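Robot arm demo at an open day: how long per group, and what should it pick up?

Posted by Shahzad Tanoli in Workshops and Open Days

I help run the open day at Pakstead, a shared workshop outside Tranumthorpe. Last month a few of us went to see a demonstration at Kiltico, where a two-finger arm was sorting everyday things on a table. We would like to do something similar in December with our own arm, a second-hand Baert with a gripper and a small camera at the wrist. We had a trial run last night and I saved a couple of views from the wrist camera.

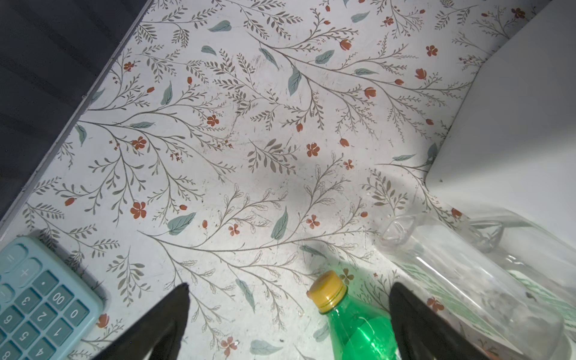
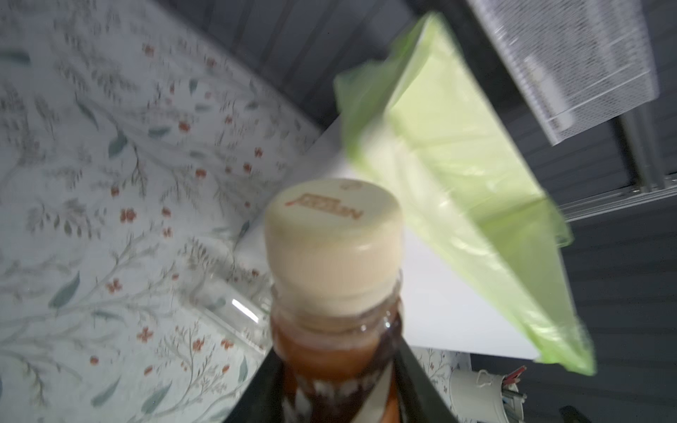 Bottles on the table with the flowery print, wrist camera view. The green one with the yellow cap and the clear one are in the first, the one with the cream cap in the second.

We expect 80 people over the afternoon, in small groups, many of them with children. The room is not large. What I need to know:

How long should each group get? At Kiltico we had half an hour and the children had wandered off well before the end.

Is it a mistake to use clear bottles? The arm was fine with most things in the trial but it closed on nothing several times when we gave it the empty clear one. My colleague thinks the print confuses it and wants a plain cloth. I would like to keep the print if possible, as it makes the table look like somebody's kitchen and that is the point of the demo.

Should the camera view go on a big screen? At Kiltico it was on a laptop and only the front row could see it.

The arm runs from a saved program with a person at the stop button. Nobody from the public will be inside the tape.

Marcelino Meireles replied

I have done this at a college for several years, with a different make of arm but the same sort of gripper.

Time first. Ten minutes a group, with a gap to reset the table. Do the longest and dullest pick early on and finish with something that rolls. If people want to stay and talk, have a second person at a side table with a spare gripper that is not connected to anything. That is where the good conversations happen and it keeps the main queue moving.

On the clear bottle, your colleague is half right. The camera sees the leaves and flowers straight through the plastic, so there is very little outline for it to find. You can see it in your first picture, where one of the orange flowers shows through the bottle. A plain cloth will help a bit. A sleeve of paper or a bigger label on the bottle will help a lot more, and then you can keep your print. The other bottle, with the cream cap, ought to be easier. It has a dark label and brown liquid in it, so there is plenty to find.

I would still keep one bare clear bottle back for the end. Tell people beforehand that it is a hard one. Ours used to miss about one in four and the audience liked that part best.

Check how tightly you are closing. Thin empty bottles dent, and once dented they sit differently and your saved positions are off. We got through 30 bottles one year before someone turned the force down. Keep full ones away from the edge and put the caps on tight.

Yes to the big screen, but put it beside the arm and not across the room. Otherwise everyone turns their back on the robot. Cover or move anything you do not want read, too. The wrist camera gets very close, and a brand on a cap fills a good part of the picture.

One more thing on the table itself. Go round with a damp cloth in the morning. Small marks look much bigger on a large screen than they do from where you stand, and there are a few dark specks and smudges in your first view.

Last, tape your floor line further back than the reach of the arm with something in the gripper. People often measure it with the gripper empty.

benchmonkey replied

just use tins. bottles are a pain

Shahzad Tanoli replied

Thanks Marcelino, very useful. I have put paper round the empty clear bottle and it picked it up 2 times out of 2 this morning, which I know is not much of a test. We had the force set far too high as well.

We are going with ten minutes and booking slots at the door. I had not thought of a side table but we have an old gripper in a drawer that would do. Still looking for a screen. The one in the office weighs a ton and the bracket for a new one is £300, so it may have to be a projector if we can get the room dark enough.

benchmonkey, we did try tins and they are very noisy when dropped, but I may put one in for the younger ones.

Marcelino Meireles replied

Careful with the projector. If you darken the room the wrist camera will be working in different light from your trial, and you may find it misses things it had no trouble with before. Do a full run with the blinds down the evening before, at the same time of day if you can. A lamp over the table pointing straight down is usually enough, but watch for shine on the bottles.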